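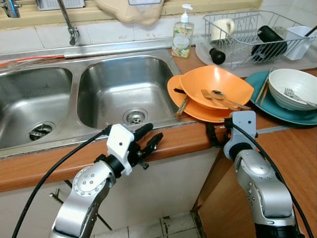 **Ticket 2000-17: hot water stops after a short time, kitchen and bathroom**

Opened: Nov 20, 2024
Reported by: Talha Hashmi, Ferkia building, flat 11
Boiler: Nalen combi, installed by Buken
Status: waiting for part

**Problem**

The hot water comes normally at first and then becomes cold, although the tap is still open. If I close the tap and wait a few minutes, it is warm again. The radiators have no problem. The display shows code 23 for a short moment and then it disappears by itself.

**What I have tried**

1. Checked the pressure on the boiler. The needle is in the green area and it did not move during the test.
2. Switched the boiler off at the wall and on again. The fault came back the same evening.
3. Opened only the kitchen tap, with the shower and washing machine off. Same result.

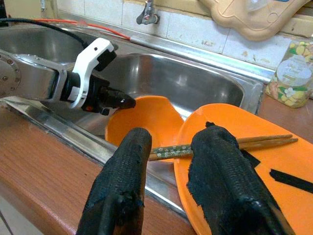
4. Lowered the hot water setting by one step. The water now stays warm for longer, but it still becomes cold in the end.
5. Asked my neighbour in the next flat. She has the same model and no fault, so I think the supply to the building is fine.

**Reply from Araya support**

Thank you for the clear notes. Code 23 on this model is for the hot water sensor. Please leave the setting where it is now and do not open the cover. Our engineer will bring a new sensor.

**Update from me**

I agree to the visit. Any morning in the first week of December is good, but please ring before, as the door bell of the building is not working.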